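「時短」という言葉の勘定書

2023年2月8日

家電売り場でも、賃貸の広告でも、冷凍食品の袋でも、いまは「時短」の二文字を見ない日がない。便利になるのは結構なことだと私も思っている。洗濯板に戻りたいとは思わないし、風呂を薪で沸かす暮らしに憧れたこともない。ただ、この言葉があまりに気安く使われているのを見ると、短くなったという時間はどこへ行ったのか、誰がどうやって測ったのか、と聞きたくなる。

きっかけは年末に届いたFisanoの通販カタログだった。調理家電の特集で、見開きいっぱいに「一日10分のゆとり」と書いてある。下に小さな字で注があり、従来の調理方法と比べた場合、とある。従来の調理方法とは何か。鍋なのか、フライパンなのか、前の型番なのか。材料を切る時間は入っているのか。使い終わった容器やふたやパッキンを洗う時間はどうか。注はそこで終わっていて、何も教えてくれない。

10分という数字は実にうまい。一時間と言われれば誰でも疑う。一分と言われたら誰も買わない。10分なら、なんとなくありそうに思える。しかも検証しようという気が起きない長さである。夕飯の支度が10分早く終わった日があったとして、それが機械のおかげなのか、たまたま玉ねぎの皮がきれいにむけたせいなのか、台所に立っている本人にもわからないだろう。

私の家にもこの手の機械がひとつある。Brightという名の電気鍋で、買って三年になる。煮込みのあいだ火のそばにいなくてよいのは確かに助かる。そこは認める。けれども、そのあいだに私が何をしているかといえば、説明書を探したり、蒸気口の部品を歯ブラシでこすったり、流しの横で場所をふさいでいる本体をどこへ片付けるか考えたりしている。煮込みの時間が空いた分だけ、別の細々した仕事が生えてきた。前の鍋には蒸気口などなかった。

もちろん、これは私の要領が悪いという話でもある。手際のよい人なら、浮いた時間で本の一冊も読むのだろう。だが広告は手際のよい人だけに向けて売っているわけではない。要領の悪い人間こそ「時短」に弱いのだから、要領の悪い人間の家で何が起きるかを勘定に入れてもらわないと困る。

歴史を少しさかのぼると、似た話はいくらでもある。洗濯機が家に入って、一回の洗濯は間違いなく楽になった。その代わりに洗濯の回数が増えた。私が子どものころ、セーターは何日か続けて着るものだったし、バスタオルを一人一枚、毎日洗う家などまわりになかった。掃除機が来れば、床はもっときれいであるべきものになった。道具は手間を減らし、基準を上げる。減った手間と上がった基準を差し引きしてみせた広告を、私はまだ読んだことがない。

基準が上がるのは悪いことではない、と言われれば、それもそうだ。清潔なタオルは気持ちがいい。ただ、それなら「もっと清潔に」と書いて売ればよいので、「時間が生まれる」と書くのは別の商品の宣伝である。

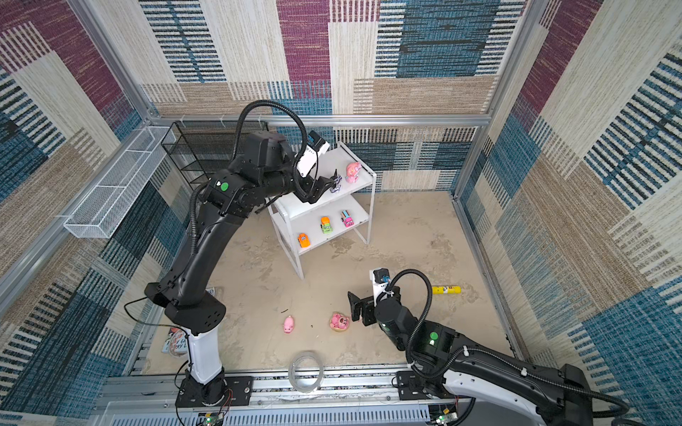 広告に目くじらを立てても仕方がない、と反論する読者もいる。前回この欄で宅配サービスのことを書いたあと、編集部経由で届いた便りには、時間が浮いたかどうかは測るものではなく感じるものだ、食洗機のスイッチを押して椅子に座れるあの瞬間のために自分は金を払ったのだし、分数など最初からどうでもいい、計算の合わない人は計算しなければよいだけではないか、と書かれていた。

なるほどと思った。思ったが、二日ほどして、やはり引っかかった。感じるものだというなら、なぜ売る側はわざわざ数字を持ち出すのか。椅子に座れる瞬間を売っているのなら、「座れます」と書けばよい。私なら案外そちらに心を動かされる。数字を出すのは、それが測ったものであるかのように見せたいからで、見せたいからには、測り方を聞かれる覚悟もしてもらいたい。

数字といえば、もうひとつ気になっているものがある。Zonenという家事の記録アプリで、知り合いに勧められてしばらく使っていた。皿洗い、ゴミ出し、風呂掃除などを入力すると、「節約できた時間」が積み上がっていく仕掛けである。やめる直前の画面には、2718分と出ていた。大した数字だ。丸二日近くある。それだけの時間を拾ったのなら、私はどこかへ温泉にでも行っていなければおかしい。

行っていない。行っていないどころか、その冬はいつもより忙しかった。アプリに入力する時間が差し引かれていないことにも、途中で気がついた。風呂を洗って、手を拭いて、電話を取り出し、項目を選び、実行済みにする。一回は大したことがない。だが10分のゆとりを足し算してよいのなら、こちらの数十秒も足してもらわなければ公平でない。細かな得だけを積み上げて、細かな損は端数として捨てる。家計簿でこれをやれば、毎月黒字になる。

もっと厄介なのは、まとまっていない時間を、まとまった時間と同じものとして足してしまうことだ。朝に三分、昼に四分、夜に三分。足せば10分だが、三分で始められて三分で終わる楽しみを、私はあまり知らない。だいたいは電話をのぞいて消える。Zonenの2718分も、そういう切れ端の合計なのだろう。布の切れ端をいくら集めても、縫い合わせる手間を払わなければ着物にはならない。

働く側の話もしておきたい。隣町のVorkeckという大型スーパーが、昨年セルフレジを増やした。入口の貼り紙には「お会計の時間を短縮」とある。列は確かに短くなった。だが、バーコードを探して袋をひっくり返し、酒を買えば年齢確認のために店員を待ち、長ねぎを置いたら台が重さを認識しないと叱られるのは、以前なら店の仕事だったものである。全体として仕事が減ったというより、カウンターのこちら側へ移ってきた。移ってきた分の値引きはない。レジ袋だけは有料になった。

こう書くと、有人のレジにも二、三台は残っているのだからそちらへ行けばよい、と言われる。私も行く。行くと、前よりずっと長い列がある。並んでいるのは年配の人や、小さい子を抱えた人や、かごが山盛りの人で、つまり時間を短縮してもらいたい人がいちばん長く待っている。貼り紙の言う「お会計の時間」は誰の時間なのだろう。店全体の平均だと言われれば、それはそうかもしれない。だが、平均の客という人が列に並んでいるところを見たことはない。

誤解のないように言っておくと、私は機械が嫌いなわけではない。電気鍋は明日も使うだろう。セルフレジも、牛乳一本のときはありがたい。病気の家族を見ながら働いている人にとって、夕方の火の番をしなくてよいことがどれほど大きいかも、想像はつく。そういう人に向かって、昔はみんな手でやっていたと説教するような文章を書くつもりはない。あの説教はたいてい、昔も自分では手を動かしていなかった人がする。

私が疑っているのは言い方のほうだ。時間は貯金のように積み上がらない。浮いたと思った瞬間に、次の用事がそこへ座る。仕事が早く片付けば別の仕事が回ってくるし、家事が早く片付けば、見ないふりをしていた押し入れが目に入る。これを機械の責任にするのは酷だが、機械の手柄のほうだけを数字で書くのも、ずいぶん都合がよい。

では売り文句はどう書けばよいのか、と聞かれると困る。「火のそばを離れられます。ただし部品は増えます」では売れないに決まっている。売れないに決まっているが、私はそういう一文があるカタログを一度読んでみたい。せめて注の小さな字のところに、洗い物は含みません、しまう場所は含みません、と書いてあれば、それだけでその会社のものを選ぶかもしれない。

先週、Fisanoからまた新しいカタログが来た。今度は乾燥機の特集で、一年で200時間、とある。10分よりだいぶ大きく出たものだ。注を読むと、干す作業と取り込む作業が不要になった場合、と書いてある。たたむ作業については触れていない。うちのたたんでいないタオルは、いま椅子の上に積んである。座るにはまずそれをどけなければならない。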